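Wiltia Members' Forum > Equipment and Estates > Capital bids
Topic: Request 2411, robot arms for the training laboratory

Dirk De Graaf
Posted 17 February 2020

Members are invited to comment on capital request 2411 before it goes to the finance office. The request covers the purchase of two table-mounted robot arms with grippers, a shared table and frame, and the control cabinet. Two suppliers have been asked to quote: Bromach, for a complete cell delivered and installed, and Magaña, for the arms and grippers only, with the table and frame to be found elsewhere.

The department has been working in simulation since December. The simulated room was drawn up to settle the layout before any money is committed, and the handling exercises have been run in it with the same small objects we would expect to use in teaching.
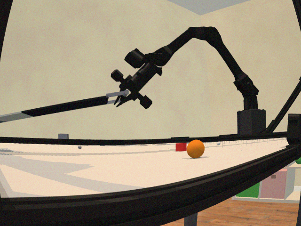

Simulated cell: arm and gripper over the white table, with the orange ball and the red cube.

The following points are put forward for comment.

1. Whether both arms should be bought in this financial year, or one now and one in the next.
2. Whether the gripper fingers should be counted as equipment or as consumables. The finance office has taken both views in the past.
3. Whether a service contract of 48 months is justified. Bromach will not quote for a shorter term. Magaña will quote year by year.
4. Whether the simulation licence should remain under the teaching software budget or move to this request.

Comments should be short and should state which point they refer to. Questions about the room booking belong in the Estates topic.

mvdh_lab3

On point 3. The department signed a long contract for the milling machine and used it twice. I would ask for the yearly price from Magaña in writing, and would compare it with the Bromach figure over the same period. If Bromach declines to break its figure down by year, that should be recorded in the request.

On point 2, consumables. Fingers wear and get bent by learners.

Civwood

On point 4. The licence should stay where it is. Once a software cost is moved into a capital request it tends to be paid once and then forgotten at renewal. We had this difficulty with the drawing package, and the renewal was found from the travel budget.

I would also like to know whether the table and frame have been priced separately. The Magaña route looks cheaper on the summary sheet, but the summary sheet leaves that line blank.

Dirk De Graaf

In reply to Civwood: the table and frame have not been priced separately. The estates workshop has been asked for a figure and has promised one within 7 working days. The summary sheet will be reissued when it arrives — please do not circulate the present version outside the forum.

On the number of arms, the department's position is that the second is needed from the beginning. The course plan has 6 sessions, and the last three concern work in which the two arms share one space. Planning that kind of movement is the part learners find hardest, and it cannot be taught on a single arm. 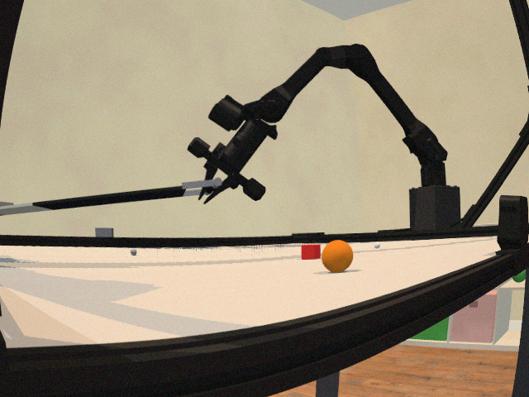
Bram Meijer

With respect, I do not accept that point 1 is settled by the course plan. The plan can be altered. If the shared-space sessions can be prepared in simulation, they can also be taught in simulation for one year while the first arm is paid for. We would then buy the second arm knowing what went wrong with the first. Buying two identical machines at once means buying any mistake twice.

I would add that staff time does not appear in the request at all. Somebody will have to be trained by the supplier, and will be away from teaching while that happens. It should be costed.

mvdh_lab3

I agree with Bram Meijer on staff time and disagree on the second arm. Bromach charges for each installation visit. Two deliveries would mean two visits, two electrical inspections and two periods with the laboratory closed. Simulation is also kind to the learner in a way that a real gripper is not. A grasp that holds on the screen may well slip on the bench.

Bram Meijer

The cost of a second visit is a fair point and I should like to see it set beside the interest of waiting. I maintain my objection until it is.

Dirk De Graaf

Both comments are noted and will be attached to the request. A line for staff training will be added.

As to what has been learned from the simulated room so far, the department would draw attention to three matters which affect the price. First, the reach of the arms decides the size of the table, so the table should not be ordered before the arms are chosen. Second, the view from a camera placed close to the gripper differs greatly from the view across the room, and the request should allow for cameras in both positions. 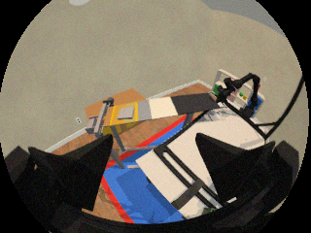
Third, floor space has been underestimated. The request currently allows for the table and a walkway on one side only. Storage for the objects, and anything that is to stand beside the main table, will need to be added to the floor plan, and estates may charge for moving the sockets. A provisional sum has been suggested, which I would support provided it is shown as a line of its own.

The cameras were left out of the first draft by oversight. Magaña does not supply them and Bromach lists them as an option.

Civwood

If the cameras are optional at Bromach and absent at Magaña, the two quotations are for different things and cannot fairly be compared. May I suggest that one list of items be sent to both firms, with the same wording, and that each be asked to mark what it cannot supply? The workshop figure for the frame could then go against the Magaña column.

Dirk De Graaf

Agreed. A single list will be sent to both. Members who wish to see an item added should post it under this topic with a part description and a quantity.

mvdh_lab3

Spare fingers, two sets per arm. Emergency stop on a lead long enough to reach the door.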